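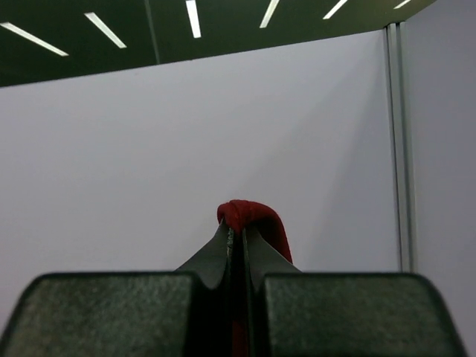

Folteo Project, Equipment and Budget Report
By the Folteo student team, Rengifo Engineering Workshop
Submitted June 8, 2022

What we set out to do

Folteo is our attempt to get a robot arm to pick up small pieces of cloth and fold them. The arm already belongs to the workshop, so the expensive part was settled before we started. Everything else was up to us: the gripper, the wrist camera, the work area, the cloth, and all the little things that hold those together. We had $1,251 and one term.

This report covers the buying side. The control software has its own report. We know a budget report doesn't sound like the fun half of a robotics project, but we got pretty excited about it! Every choice on the list changed what the robot could do, and we learned more about cloth from shopping for grippers than from the papers we read in the first two weeks.

How we made the list

Our first list was a wish list. It had a force sensor on it, a second camera, a motorized table and a very nice tool cabinet. When we added it up we were so far over that we laughed and started again.

For the second list we wrote down each thing the robot had to do in order: see the cloth, reach it, pinch it, lift it, move it, let go. Next to each step we wrote what we needed to buy. If an item had no step next to it, it went on a separate sheet called Later. The force sensor went there after a long argument. So did the cabinet, without one.

We asked two suppliers for quotes, Rusus for the gripper and Clarkex for the wall panels and posts. Our advice to next year's team is to ask for quotes in the first week, even if the list is half finished. A quote tells you about shipping, spare parts and minimum orders, and those were the things we had left out.

The gripper: $415

This was our biggest single purchase and we would make it again. Cloth is hard to grab. A wide flat finger tends to push it around the table, while a very thin one can miss the fold. We wanted a two-finger gripper with fingertips that taper to a narrow point, on bodies broad enough to mount things to.

Rusus offered a cheaper model with blunt fingers and suggested we could make our own tips. We spent a whole afternoon on this. The saving looked great until we added material, workshop time and the chance that our first tips would be bad (our first anything is usually bad). We took the tapered version.

In the photo it is holding a bit of red cloth right at the tips, bunched on one side with a flap hanging over the other. That is the sort of grasp we were planning for. A bunched grasp is easier to get than a clean pinch on a single edge, but it makes the fold harder later, so the two need to be tested separately. We put both in the test plan and bought enough cloth to do it.

The walls: $280

We went back and forth on this line more than any other. Do you need walls to fold a cloth? No. But the workshop has people walking through it all day, shelves full of colorful parts, and jackets on hooks. For a camera that is a lot of stuff to sort out before it even gets to the cloth.

Plain, pale panels were the answer. They give a calm background, and a bright color like red stands out against them. Clarkex sells panels and metal corner posts as separate items, and we had forgotten the posts in our first count. Check the posts! They are easy to miss on a price sheet and the corner won't stand up without them.

We left the top open to save money. The ceiling lights come in over the panels, and a soft shadow falls across the wall in places. A roof with its own lamps would even that out, so it is now at the top of the Later sheet.

The rest of the money

What was left went to the wrist camera and its bracket, cables, fasteners, cloth, and a reserve. A few notes on those:

The camera had to be small. A bigger one with a sharper picture was on sale, and it was tempting, but the bracket would have stuck out past the wrist and bumped the table on low reaches. We cut a cardboard block to the size of each camera on our list and taped it to the arm. Cheapest test of the whole project.

Cables cost more than we planned. The arm turns a lot, and we needed longer ones than we had measured with the arm parked. Measure at full reach.

For cloth we bought solid colors only and kept patterns for a later stage. We wanted one that would be easy to tell apart from both the gray fingers and the pale walls.

The reserve was one small line and we defended it from ourselves all term. It paid for replacement screws and an extra bracket — boring, and exactly what it was for.

Ordering and timing

We allowed eight weeks from first quote to a working setup. The gripper was ordered first because it had the longest wait. While it was on the way we put up the walls and mounted the camera, so the order of deliveries worked in our favor. If we did it again we would order the cables after the gripper was on the arm, even though that means waiting a few more days.

One person kept the spreadsheet and everyone else sent receipts the same day. Before that rule we had three versions of the total and none of them matched.

Later sheet, in the order we would buy

Roof and lamps for the work area
Spare set of fingertips
Force sensor
Second camera, fixed, looking down at the table
Patterned and thicker cloths
Tool cabinet

The spreadsheet, both quotes and the cardboard camera blocks are on the Folteo shelf in the workshop. Please keep the blocks, we're fond of them.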